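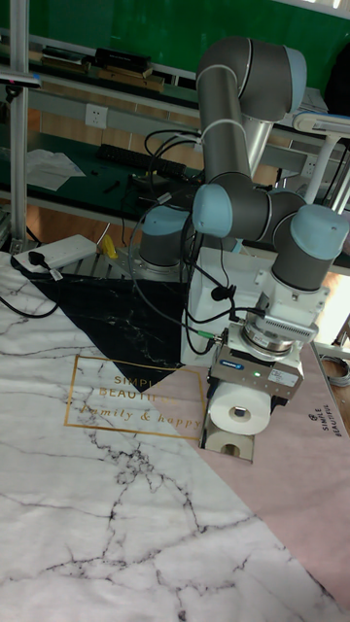
대리석 무늬 매트를 깐 작업대

집에서 두 나라 말로 안내문 만들 때 알아 두면 좋은 것들

셋집 문간방을 손님방으로 내놓은 지 꽤 되었습니다. 그동안 제가 제일 많이 고쳐 쓴 물건이 무엇이냐 하면, 이불도 수건도 아니고 벽에 붙이는 안내문이에요. 세탁기 쓰는 법, 쓰레기 나누는 법, 보일러 끄는 법 같은 것을 한국어와 영어로 나란히 적어 붙여 두는데, 이게 생각보다 손이 많이 갑니다. 비슷한 고민을 하시는 분들이 종종 물어보셔서 제가 쓰는 방법을 한번 길게 풀어 볼게요. 차 한 잔 옆에 두고 천천히 읽으셔도 좋겠습니다.

먼저 한국어 문장부터 짧게 다듬으세요. 번역이 이상하게 나오는 건 대개 원문이 길고 주어가 없어서 그렇더라고요. 예를 들어 "사용 후에는 꼭 잠가 주시고 이상이 있을 시 연락 바랍니다"라고 쓰면 무엇을 잠그라는 건지 저도 헷갈립니다. "물을 쓴 다음에는 수도꼭지를 잠가 주세요. 물이 새면 전화해 주세요." 이렇게 두 문장으로 나누어 놓으면 영어로 옮기기가 훨씬 수월해져요. 한 문장에 부탁 하나씩만 담는다고 생각하시면 됩니다.

그다음은 우리끼리만 아는 말을 골라내는 일이에요. 종량제 봉투, 온돌, 분리수거, 다용도실 같은 말은 사전에서 한 낱말로 찾아 넣으면 읽는 사람이 갸우뚱합니다. 저는 한동안 다용도실을 "multipurpose room"이라고 써 두었는데, 인도에서 온 트릴록 삭세나 씨가 운동하는 방이냐고 묻더군요. 그 뒤로는 "the small room with the washing machine"이라고 풀어 씁니다. 조금 길어도 괜찮아요. 종량제 봉투도 "동네 가게에서 파는 쓰레기 전용 봉투"라고 먼저 우리말로 풀어 보고 나서 옮기면 한결 낫습니다.

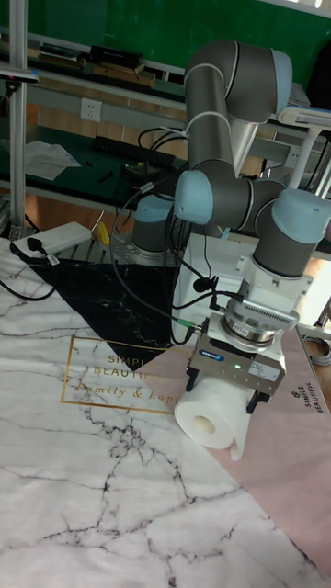
흰 두루마리 휴지, 끝자락이 살짝 늘어진 모습

욕실 안내문은 특히 조심하셔야 해요. 휴지를 변기에 버려도 되는지 안 되는지를 손님들이 제일 먼저 찾아보는데, "휴지는 휴지통에"를 그대로 옮기면 새 휴지를 통에 넣으라는 말처럼 읽힐 수 있거든요. 저희 집은 변기에 버려도 되는 집이라 "Toilet paper can go in the toilet. Please put wet wipes in the bin."이라고 적었습니다. 해도 되는 것을 앞에 쓰고 안 되는 것을 뒤에 쓰니 읽기가 부드럽고, 야단맞는 기분도 덜 든다고들 하세요.

번역기를 쓰시는 분은 꼭 한 번 거꾸로 돌려 보세요. 영어로 나온 문장을 다시 넣어서 한국어로 받아 보는 겁니다. 뜻이 비슷하게 돌아오면 일단 통과, 엉뚱한 말이 나오면 원문을 고쳐서 다시 해 봅니다. "보일러를 외출로 해 주세요"가 "보일러를 밖으로 가져가 주세요"로 돌아온 적도 있어요. 한참을 웃었지만 그대로 붙였으면 누가 진짜로 들고 나가려고 했을지도 모르지요! 버튼 이름은 옮기지 말고 기계에 적힌 한글을 그대로 쓴 다음 옆에 괄호로 뜻을 달아 주세요. 손님이 글자 모양을 맞춰 보고 누르면 되니까요.

그래도 마지막에는 사람이 읽어 보는 게 제일입니다. 저는 아래층에 사는 아드워아 쿼티 씨에게 부탁하는데, 배경 설명은 하나도 안 하고 종이만 건넵니다. 설명을 듣고 읽으면 틀린 문장도 다 알아듣게 되더라고요. 읽고 나서 무엇을 하라는 말인지 얘기해 달라고만 하세요. 대답이 제 생각과 다르면 그 줄은 다시 씁니다. 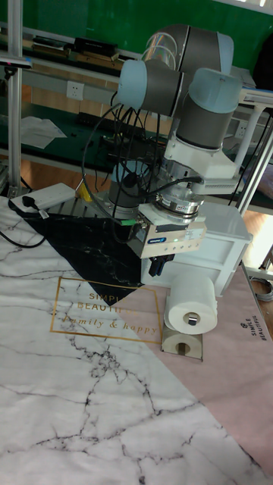 종이에 뽑을 때 이야기도 조금 할게요. 한국어를 위에, 영어를 아래에 두고 줄을 하나 비워 주면 눈이 편합니다. 두 말을 한 줄에 섞어 쓰면 처음에는 깔끔해 보여도 며칠 지나면 아무도 안 읽어요. 글씨는 팔을 쭉 뻗어 들고도 읽히는 크기가 좋고, 빨간 글씨는 정말 위험한 데에만 아껴 쓰세요. 가스레인지 옆이라든가, 뜨거운 물이 갑자기 나오는 수도라든가요.

붙이기 전에 원문과 번역문의 줄 수를 세어 보시는 것도 권해 드립니다. 한국어가 세 줄인데 영어가 두 줄이면 한 줄이 빠졌거나, 같은 줄을 두 번 복사해 넣고 하나를 지웠거나 둘 중 하나예요. "영어 번역 넣을 자리"라고 임시로 써 둔 말이 그대로 인쇄되는 일도 의외로 흔합니다. 저도 현관에 "영문 확인 요망"이라고 적힌 종이를 2주나 붙여 두고 몰랐어요. 손님은 그게 문 비밀번호하고 상관있는 말인 줄 알았다고 하시고요.

코팅은 동네 문구점에 맡기면 3,000원이면 됩니다. 저는 욕실과 부엌 것만 코팅하고 나머지는 그냥 투명 파일에 끼워 둡니다. 내용이 자꾸 바뀌는 것까지 코팅해 두면 고치기가 아까워서 틀린 채로 버티게 되거든요. 종이 뒷면에 고친 달을 연필로 작게 적어 두시면 어느 것이 새것인지 금방 알 수 있어요. 저희 집 부엌 것에는 1월이라고 적혀 있는데, 음식물 쓰레기통 자리가 바뀌어서 조만간 또 한 장 뽑아야 합니다.

옛날 안내문 파일은 지우지 말고 한 폴더에 모아 두세요. 에어컨 안내문처럼 철마다 떼었다 붙였다 하는 것은 작년 것을 꺼내 리모컨 버튼 이름만 확인하면 되니 금방 끝납니다.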